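Touran Bagheri
@touranbagheri

Thread on wood movement, and why so many tabletops built in winter have a problem by August. I repair furniture for a living, mostly tables. Numbers where I have them. 1/

Wood takes on and gives off water vapor until it matches the air around it. The figure for this is equilibrium moisture content, EMC. At 70 F and 30 percent relative humidity it sits near 6 percent. At 70 F and 65 percent it sits near 12. Most houses without a humidifier cross a good part of that range every year. 2/

Below the fiber saturation point, losing water makes wood shrink and gaining water makes it swell. Above that point nothing happens to the dimensions, so a green board can lose a lot of weight before it gets any narrower. 3/

The movement is different in each direction. Along the grain it is close to zero and you can ignore it in furniture. Across the growth rings (radial) it is moderate. Around the growth rings (tangential) it is the largest, often near twice the radial figure. 4/

Flatsawn boards show mostly tangential movement across the width. Quartersawn boards show mostly radial. Same species, same thickness, same room, and the flatsawn one moves more. It also cups, which the quartersawn one mostly does not. 5/

Working example. A solid maple top came in on Tuesday, 645 mm wide, flatsawn, glued up from five boards. Use a change coefficient of 0.00353 per 1 percent moisture change. Say it swings 4 points over the year. 6/

645 x 0.00353 x 4 = 9.1 mm. That is the total change in width. If the top is fixed at the center, each long edge travels 4.55 mm. If it is fixed along one edge, the other edge travels the full 9.1. 7/

This one was fixed along both edges, with screws through tight holes in the aprons. It had split along a glue line for 371 mm from one end. The glue was fine. The wood next to the glue let go. 8/

Ways to fasten a solid top so it can move: slotted screw holes, wooden buttons in a groove, metal figure-8 fasteners. All three work. Buttons give the most travel. Figure-8s give the least and have to be set at the correct angle or they lock up. 9/

Breadboard ends: glue the center few inches only. Pegs in the outer tenons go through slots, and the slots run across the width of the top. The ends will be flush with the sides for a few weeks a year. The rest of the time they will be long or short. Tell the customer before delivery. 10/

Finish does not stop any of this. A film finish slows the exchange of vapor, so short humid spells get averaged out, but the seasonal swing still arrives. Finish both faces. One coated face and one bare face exchange vapor at different rates, and the panel cups. 11/

Veneer on a stable core is a different animal. The face layer is thin enough that the core controls it. With plywood, each layer holds back the next, because its grain runs at a right angle to its neighbors. Width change is small enough that you can screw the top down tight. 12/

The trade is at the surface. A face veneer well under a millimeter thick will not take repeated sanding. I have a dead sander pad and a refunded customer from 2000 to remind me. I now scrape by hand if I touch a veneered face at all. 13/

On figure, since I get asked. The wavy arches on many tabletops come from cutting nearly tangent to the rings. The blade goes in and out of the same growth layers at a shallow angle, so a ring under an inch wide can show up as a band several inches wide. 14/

Rotary-cut veneer takes that further. The log spins against a knife and the sheet peels off in one long ribbon, so the pattern spreads very wide and wanders. Sliced veneer looks closer to sawn boards. 15/

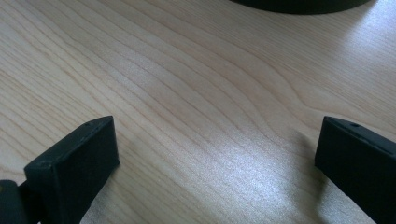

Pale wood top, wavy figure across the middle. Maple or birch by the look of it.

Telling maple from birch in a pale finished top is harder than people think. Weight is no use once it is veneer. Pore size on a clean end grain cut under a 10x lens is the check I trust, and you rarely get a clean end grain cut on somebody's dining table. 17/

Measuring. A pin meter reads between two points and needs a species correction. A pinless meter reads an average through the depth of its field and needs a density setting. I keep a Wamar pin meter and an Anberg pinless. When they disagree by more than a point I check the settings on both before I trust either. 18/

Log your shop humidity. Mine was at 61 percent this morning with the door shut. Stock that came in dry from Van Hecke in April has been on stickers since then and I will not mill it until two readings a week apart match. 19/

Mill in two passes. Take it close, leave it on stickers for several days, then take it to final size. If a board is going to bow after you open it up, you want that to happen while there is still thickness left to remove. 20/

Several replies asking about epoxy river tables. The wood still moves and the resin does not follow it. The Grarnonitz guide on slab work has a decent chapter on this, although its coefficient table lists only tangential values, so do not use it for quartersawn stock. 21/

Correction to post 9: figure-8s are fine on tops under 20 inches or so. Above that I use buttons. 22/

Will do a separate thread on chair joints, where the same movement shows up as loose tenons. Shop is closed to drop-offs until the maple top is out of clamps.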